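**Kitchen table helpers wanted, June**

Ostel is looking for 10 people to help prepare and reset our food table. You will put out the board, lemon slices, eggs and bowl, and clear them again after each round.

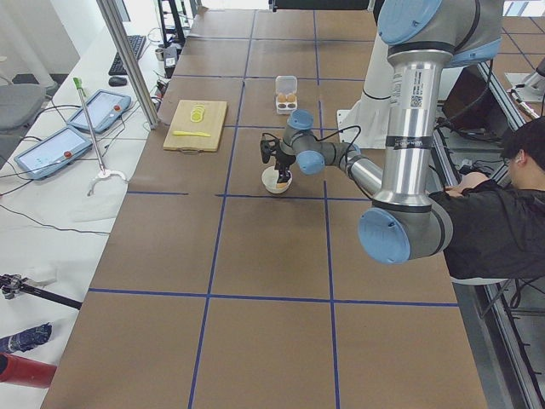

*Eggs, lemon and bowl on the papered table*

Shifts begin at 7 in the morning. Experience is not necessary, but please be tidy and patient.
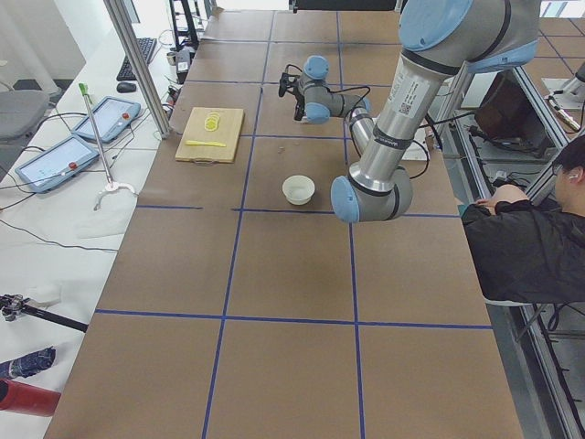 *Lemon slices on the board, with the empty bowl*

To apply, kindly write some lines about yourself to Nikola Ostrowski.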